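Plodthorpe Community Seed Library
Progress report to the Rumaven Fund
May 24, 2025

Period covered

The report covers the work done since the second instalment of the grant was paid in January. It follows the headings in the grant agreement. The spending sheet and receipts have been sent separately.

Collection

The library now holds 3,005 packets, all entered in the catalogue. Most are vegetables and herbs. The rest are native grasses and wildflowers from the roadside strips between Plodthorpe and Forkton, collected under permit. We had planned to have the catalogue finished before the winter sowing requests came in, and it was done with a little time to spare.

The old card index has been kept. Some of the cards have notes on the back about where a variety was grown and how it handled frost, and these don't fit neatly in the new catalogue. For the moment they are typed into the comments field, spelling and all. A few cards are too faded to read and have been set aside in their own envelope.

Beans are over-represented. We have stopped taking common climbing beans until the present stock is lower, and a notice to that effect is up at the front desk.
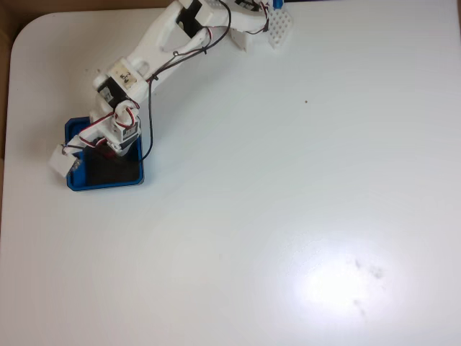

Vija Ots

Germination testing

Testing started later than the work plan said. The heat mat we ordered arrived with a faulty thermostat and had to be exchanged. Once the replacement came we began with the oldest onion, parsnip and lettuce seed, as these lose vigour soonest.

Onion results were poor. Any lot where fewer than half the seeds sprouted has been taken off the lending shelf and offered to the Forkton primary school for its garden beds. Parsnip was worse and the whole of the older stock has been composted. Lettuce did better than we thought it would, including two lots that had been stored in a garden shed before they were given to us. Tomato and capsicum will be tested next, then the brassicas.

The native grasses are a separate matter. Several need a period of dry storage before they will sprout at all, so a low result now says little. We have asked for advice on smoke treatment and will hold off on further tests until we have it.

Lending

Members may take up to six packets per season. Borrowers are asked to return seed from at least one plant, and returns have been patchy. Pumpkin and zucchini are the main problem, as they cross easily and the returned seed can't be relied on to come true. We now ask people not to return either one unless the flowers were bagged and pollinated by hand. A one-page guide on how to do this goes out with each packet.

Labels have been changed. The first batch used an ink that smudged when handled with damp fingers. The new ones are written in pencil on heavier stock and cost slightly less.

Storage

The second-hand fridge has been running since the start of the period and holds a steady temperature. Humidity inside the jars was too high at first. Edgardo Enriquez replaced the silica gel and fitted new rubber seals, and the readings have come down to where they should be. He has also written up the steps for drying out the gel in an oven, and a copy is taped inside the cupboard door.

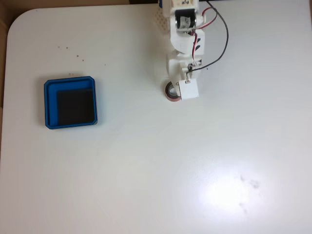
Can seed be borrowed by people who live outside Plodthorpe?

Anyone who can collect in person may join, wherever they live. We don't post seed, apart from exchanges arranged with other seed libraries.

Money

Spending is within budget. The largest single item was the jars and shelving, at $2,000. The heat mat cost less than allowed for and the difference has gone to printing. We would like to move the unspent travel money to the germination line, to pay for more trays and seed-raising mix. Please let us know if this needs a formal variation or if an email will do.

Changes and delays

The autumn swap day was rained out and will be held in spring with the Xia nursery's open day. The nursery has offered us a covered area at no charge. The workshop on saving tomato seed went ahead as planned and was full, and there is a waiting list for the next one.

Next period

Tomato, capsicum and brassica testing will be finished. The isolation bed behind the hall will be dug and netted so that we can grow out the rarer pumpkins ourselves. The borrowing rules will be reworded, as the part about returns is still confusing people. The final report will follow with the full set of germination results attached.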